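Research Methods for Clinical Trainees
Stususska School of Medicine, Mtshali Program
Session 4 notes: Effort, protected time and the research record

Reading before class: the sample research plan and the sample effort sheet, both on the course page. Bring a draft of your own effort sheet. It can be incomplete.

4.1 What effort means

Effort is the share of a person's total professional work assigned to one activity. It is written as a percent. The total is always 100 percent, whatever the number of hours worked. A resident who works long weeks and one who works short weeks both have 100 percent effort to divide.

This causes trouble for trainees with clinical duties, who tend to think in hours or in shifts. For planning we convert between the two using a base year of 2,000 hours. The base year is a planning figure used in this course. It does not describe anyone's real schedule and should not be copied into an application unless the sponsor asks for hours.

Worked case. A fellow at Gredwood has 600 hours of clinic and ward duty in the year. On a base of 2,000 hours this is 30 percent effort. The remainder, 70 percent, has to hold research, coursework, teaching and administrative work. If the award requires 75 percent research effort, the fellow does not qualify with this schedule, even if every remaining hour goes to research. The clinical assignment has to come down first.

Note that call is left out of the case above. Whether home call counts toward clinical effort is a local rule. Find out which rule your department uses and write it at the top of your sheet. Two sheets built on different rules cannot be compared.

4.2 Protected time

Protected time is time during which the trainee cannot be assigned clinical work. Three conditions are used in this course to test a claim of protected time:

a. The time is written in the schedule before the schedule is released.
b. A named person other than the trainee is responsible for coverage.
c. Lost time is made up within a stated period.

A letter that says the department "strongly supports" the trainee meets none of these. A letter that gives a percent but no schedule meets none of them either. Reviewers differ in how strict they are on this point. Write the letter for the strict one.

Block schedules and weekly schedules both work on paper. In a block schedule the trainee is out of clinic for months at a time. In a weekly schedule certain days are kept clear. Bench projects with long experiments usually need blocks. Patient-based projects that enroll from the trainee's own clinic may do better on a weekly plan, as the clinic days supply the participants. Mixed plans are common in the second year of fellowship, and they are the hardest to document. Use a separate line on the sheet for each block.

A frequent error is to place the clear day next to a call night. The day then exists in the schedule and is used for sleep. Count it as half a day or move it.

4.3 The mentoring agreement

The agreement is a short document signed by trainee and mentor. It covers meeting frequency, authorship, ownership of data, what happens if either party leaves, and who reads drafts and how fast. The limit for this course is 2 pages.

Leave out goals that cannot be checked. "Become an independent investigator" belongs in the career statement. "Submit the first manuscript by the end of the second block" belongs in the agreement.

Where there are co-mentors, state which one decides when they disagree. Trainees who work between a clinical department and a basic science department should have one mentor from each side sign the effort sheet too. The clinical mentor controls the schedule in most departments, and a plan that person has not seen is likely to fail in the first month.

4.4 The research record

A record is an entry made at the time of the work by the person who did it. An entry made later is permitted if it is marked as late and carries both the date of the work and the date of writing. Entries are never deleted. A wrong entry is struck through, corrected, and initialed.

The usual fields are date, protocol version, operator, location, materials with lot numbers, what was done, what was seen, and departures from protocol. Trainees fill in the first five well. The last two are where most of the marks are lost on the graded exercise.

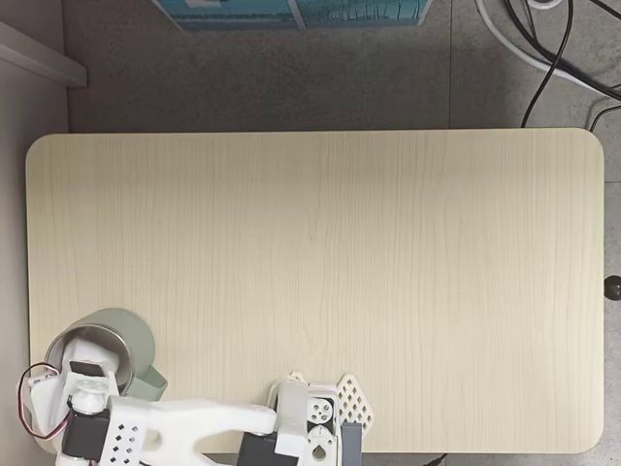
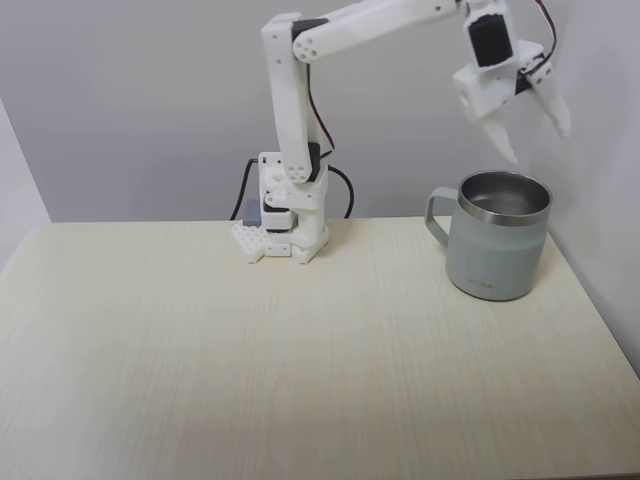

The field for what was seen should hold observations only, kept apart from what the operator concluded. The test is whether a second reader, given the same material, would accept each phrase without knowing the purpose of the work. Interpretation goes in a separate field, signed like the rest. Take the second of the two photographs. "Gray insulated mug to the right of the arm, gripper above it, fingers pointed down" passes the test. "Arm picking up the mug" fails, as a single view does not establish that any movement took place. Nor does it tell the reader what the mug contains. The same fault appears in clinical notes when "patient in bed, eyes closed" is entered as "patient asleep," and it is corrected in the same way.

Location is the second weak field. "Table" or "bench" is too general if the room has more than one. A pale cream top with rounded corners on a gray speckled floor can be matched to a place later on; a room number with a bench number is better, and should be used wherever the room has them. For bedside work, record unit and bed at the time of the measurement. Patients are moved, and the chart location at the end of the day may differ.

4.5 Departures from protocol

A departure is any difference between what was written and what was done. It is recorded even when it seems to have no effect. The entry states the step, the difference, the time it was noticed, and who was told. The reason is optional at the time of entry and can be added later as a dated note.

In human studies some departures must also be reported to the review board. The record and the report are separate documents. Making one does not satisfy the duty to make the other. Reporting windows are set by the board and are listed in the approval letter, which should be kept with the protocol.

Trainees moving between clinic and lab meet a specific problem. In clinic, changing the plan in response to the patient is expected. In a protocol, the same change is a departure. A physician who adjusts a dose on clinical grounds during a study visit may be right to do so, and must still record it. State in your protocol which decisions stay with the treating physician.

4.6 Electronic notebooks

The program uses Plasel for the graded exercise. Any system is acceptable for your own work if it keeps a time-stamped history of each entry, gives each user a separate login, and can export the full record in a form that opens without the system. Shared logins are not acceptable under any conditions. Neither are loose word processor files, which can be changed without trace.

Patient identifiers do not go in the notebook. Use the study code. The key that links code to patient is stored apart, with access limited to the people listed in the approved protocol.

Back up on a fixed schedule. Trainees who rotate between Gredwood and the main campus should check that they can reach the notebook from both networks before the first block starts.

4.7 Fitting record keeping into the effort sheet

Record keeping is research effort and is planned as such. Reserve the end of each session for it. In a weekly schedule, the last half hour before a clinic shift is a poor choice, as it is the first thing lost when the shift starts early. If the clear day is Tuesday, entries for Tuesday's work are finished on Tuesday.

Time spent on required training modules is also counted. Place it under the activity that requires it: human subjects training under research, hospital safety training under clinical duty.

Exercise for Session 5

1. Complete your effort sheet on the base year of 2,000 hours. State your call rule at the top.
2. Apply tests a, b and c from section 4.2 to your own protected time. For each one that fails, write one sentence saying what would have to change and who can change it.
3. Draft the mentoring agreement. Signatures are not needed yet.
4. Take one entry from your current notebook and mark each phrase in the observation field O (observed) or I (inferred). Rewrite the entry with the inferred material moved to its own field. Remove patient identifiers before handing it in.

Upload items 1 to 3 as one file. Hand in item 4 on paper at the start of class.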